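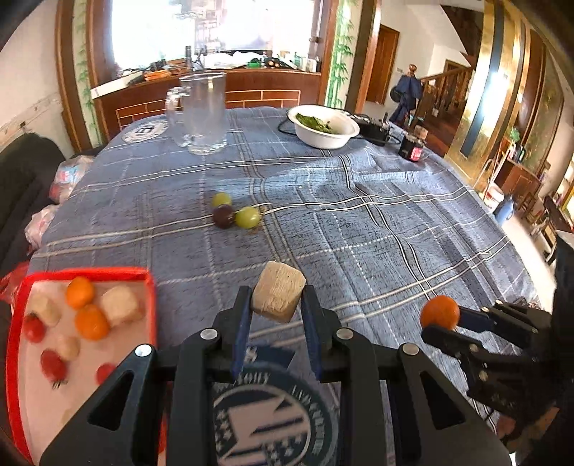 Mandarinen und Kirschtomaten auf kariertem Tischtuch

Startseite | Stadtleben | Meinung | Archiv | Kontakt

Das Hafenviertel und sein Ruf

Wer heute in Bisbridge nach dem Quartier Trundine fragt, erhält zumeist eine Warnung zur Antwort. Genannt werden die vernagelten Ladenlokale an der Kaistraße, die Einbrüche der vergangenen Winter und die dunklen Höfe hinter den ehemaligen Speichern. Dass dort bis in die siebziger Jahre eines der dichtesten Gewerbeviertel der Stadt bestand, mit Seilereien, zwei Lichtspielhäusern und einer eigenen Badeanstalt, ist außerhalb des Viertels weitgehend vergessen.

Die Stadtverwaltung hat im März ein Entwicklungskonzept vorgelegt, das den Abriss von 63 Gebäuden vorsieht. Begründet wird dies mit dem baulichen Zustand und mit der Belastung des Quartiers durch Kriminalität. Beide Begründungen verdienen eine sorgfältigere Prüfung, als sie das Konzept auf seinen 81 Seiten leistet.

Zum baulichen Zustand liegt ein Gutachten des Büros Clenska vor. Es stuft lediglich neun der betroffenen Häuser als nicht mehr sanierungsfähig ein. Für die übrigen werden Feuchteschäden im Sockelbereich, veraltete Leitungen und mangelhafte Dächer festgestellt. Solche Mängel sind kostspielig, sie entstehen jedoch überall dort, wo Eigentümer über Jahrzehnte keine Instandhaltung betreiben und die Bauaufsicht dies hinnimmt. Der Architekturhistoriker Cledwyn Rowlands hat in seiner Stellungnahme an den Rat darauf hingewiesen, dass die Backsteinfassaden der Kaistraße in der Region ohne Gegenstück sind.

Schwerer wiegt der zweite Punkt. Die Sorge der Anwohner um ihre Sicherheit ist berechtigt und darf nicht kleingeredet werden. Gleichwohl ist zu fragen, weshalb die Polizeiwache am Seilerplatz geschlossen, die Straßenbeleuchtung nachts reduziert und das Jugendzentrum auf zwei Öffnungstage beschränkt wurde. Ein Viertel, dem die öffentliche Hand ihre Einrichtungen entzieht, verliert zuerst die Familien und danach die Geschäfte. Catriona Baird, die seit 30 Jahren eine Buchbinderei an der Kaistraße führt, hat diesen Vorgang in der Bürgeranhörung nüchtern geschildert: Erst sei der Bus ausgeblieben, dann die Kundschaft.

Der Verfasser spricht sich nicht gegen jede Veränderung aus. Wo die Standsicherheit fehlt, muss abgerissen werden. Für den übrigen Bestand sollte der Rat jedoch eine Erhaltungssatzung beschließen und die Eigentümer zur Instandsetzung verpflichten. Die Wache ist wieder zu besetzen, und zwar vor Beginn etwaiger Bauarbeiten. Ferner sind die Mieter schriftlich über ihr Rückkehrrecht zu unterrichten, das im vorliegenden Entwurf nur in einer Fußnote erscheint. Über den Antrag auf Vertagung wird in der kommenden Ratssitzung entschieden.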